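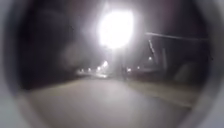

4. Do late tables get worse reviews?

Figure 2. Street at night, with a streetlight.

The claim we set out to test is an old one in the trade. Diners seated late in the evening are said to write harsher reviews than those seated early, and the usual explanation is that the kitchen is tired, the better dishes have run out and the staff want to go home. Neagu and Meléndez found support for it in their study of Partington, and their result has since been repeated in trade talks as if it were settled. We doubt that it is.

Our own material is a set of 1,396 written reviews of restaurants in Jelberg and Drirkard, each matched to a booking time. Reviews without a matching booking were dropped. So were reviews of places that serve only lunch, and those of hotel dining rooms, where the guest often has no choice of hour. We left in set menus and tasting menus, though Grabner argued against this while the coding was being done, and we return to his objection below.

Taken at face value, the numbers agree with the claim. Reviews from tables booked after nine are shorter, use fewer words of praise and mention waiting more often. A reader who stopped there could reasonably conclude that one should eat early. The trouble begins when we ask who books late and where. In Jelberg the late tables are mostly in the streets around the theatre, where restaurants turn each table two or three times and the menu is built for speed. In Drirkard hardly anyone eats after nine except at two grill houses by the station. Late dining and a certain kind of restaurant arrive together, and the pooled figures cannot tell them apart. The streets that diners walk home along after such a meal (Figure 2) may colour their mood as well, but we have no measure of this and make no use of it.

To get round the problem we looked only at restaurants with both early and late reviews in fair number. This cut the set sharply, to 265 reviews. Within these places the gap in overall warmth nearly vanishes. Complaints about waiting remain more common at late tables. Complaints about the food itself do not. Dishes described as overcooked, cold or dull turn up at much the same rate whatever the hour, and desserts fare slightly better late on, a finding we did not expect and would not lean on.

What does survive is the matter of dishes running out. In 44 of the 265 reviews the writer says that something on the menu was no longer to be had, and most of these were late tables. The tone here is strikingly uneven. Some diners were told at the door and shrugged it off. Others learned of it only after ordering, and one gave half a page to a turbot that never came. Whether this counts against the kitchen, the hour or the waiter is a question our coding scheme answers too easily, by filing all three under "service".

Grabner's objection is that tasting menus should not be in the sample at all. A guest who sits down at seven to nine courses is still eating at ten, so the booking time tells us little about when the main dishes were cooked. We accept the point in part. Removing those meals makes no visible change to the results for food, but it does weaken the link between late booking and complaints of waiting, and we would ask readers to treat that link with some care.

There is also the question of who writes. Karpenko read 200 of the reviews without seeing the booking times and tried to guess the hour from the text alone. He did little better than chance. When he was right it was usually because the writer had mentioned a train, a babysitter or a play, and seldom because of anything on the plate. Christodoulou takes this as evidence that the hour leaves no mark on the food. We think that goes too far, as most reviewers are not careful tasters and a tired sauce may pass without remark.

We have not been able to repeat the Partington analysis with the same controls, as the booking times for that study were kept only as "early" and "late", with no record of where the line was drawn. Flonley, which was to have been our third town, supplied too few late bookings to be worth reporting. The reviews collected there are used in Section 5, where booking time plays no part.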